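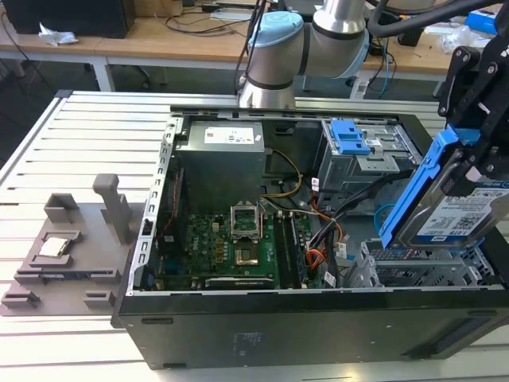

You're being unfair to the leaflet, somebody has written under my last entry, every little helps and if people switched things off at the wall the country wouldn't need half the power stations it has.

Well, perhaps. I did say I would test it, so I have, and the results are below for whoever wants them. I doubt they will change any minds. They have barely changed mine.

10 Dec 2024. Cold, grey, dark by teatime. Electricity bill came this morning and with it another copy of the Sindard leaflet, the one with the smiling plug. It still says the average household wastes £222 a year on things left on standby. It still doesn't say who counted, or which household, or whether the average household owns three televisions and a tank of tropical fish. I have read both sides and the very small grey print along the bottom, which only tells you that savings may vary. I'm sure they may.

The meter I've been using is a Kesa, the sort that goes between the plug and the socket and shows you the watts. £20 from Jacobs in Clakstead, where the chap at the counter told me it would pay for itself by spring. I asked how a thing that only measures could pay for itself and he said people change their habits once they see the numbers. I said I'd let him know in March.

So, the habits. The television on standby shows less than a watt, and flickers to nothing at all for long stretches. The radio in the kitchen is worse than the television, which surprised me, but it is older than the kitchen. The phone charger with no phone on it: zero. I left it an hour and came back, still zero. I remember being told off over chargers, years ago, at some length, by people who then drove home. The old desktop computer, shut down but still plugged in, takes 2 watts. I had expected more from it, having been assured in print that computers are among the guilty. Left like that from one Christmas to the next it would cost me a few pounds. I'd sooner keep the few pounds, so it is off at the wall now, but I can't pretend it was ruining me.

Add up everything I could reach and I am nowhere near £222. I couldn't get to the cooker, which is wired in, or the doorbell. They'd have to be remarkable appliances.

Then I put the meter on the fan heater. 2000 watts, the instant it came on, and the little display seemed almost pleased to have something to do. I have that heater on in the back room most evenings and I had never given it a thought, because it has no red light and nobody has drawn a face on it. A bit over an hour a day of that through the year would swallow the leaflet's whole sum on its own. The leaflet does not mention heaters. It mentions digital photo frames. I don't know anyone who still has a digital photo frame.

Tumble dryer much the same story. Kettle enormous but quick. The fridge comes and goes, so I left the meter on it overnight and then knocked the plug getting the milk out and lost the reading. Will do it again when I can face crawling behind there.

To go back to my correspondent and the power stations. I don't dispute that a little saved in every house comes to a lot when you put all the houses together. But a lot of what? The total has grown because there are so many houses, and the whole country's use has grown by exactly the same trick, so the little bit is still a little bit. I tried to put this in a reply and it came out ruder than I intended, so I deleted it and am putting it here.

What I mind is being given the fiddly job with the small reward by a company that sells me the electricity. Go round the house every night feeling behind the furniture for switches, it says. Meanwhile the standing charge went up again, and that gets charged whether I crawl about or not. The new bill has a coloured bar comparing me with "similar homes in your area". I'm in the amber. Last time I was in the green and as far as I know I have done nothing different, apart from the heater, and I suppose that's my answer.

I should be fair, as instructed. The meter was worth having. I'd have gone on blaming the television for years. And one evening's readings with a cheap gadget don't prove a great deal either; the instructions say it is less accurate at low loads, so my 2 watts might be one or might be three. I would trust it on the heater.

Tried the back room tonight without it, wearing the big cardigan and a blanket over my knees. Lasted until the news. Must ring Sindard about the direct debit, which they have put up on the strength of an estimated reading when I sent them a real one.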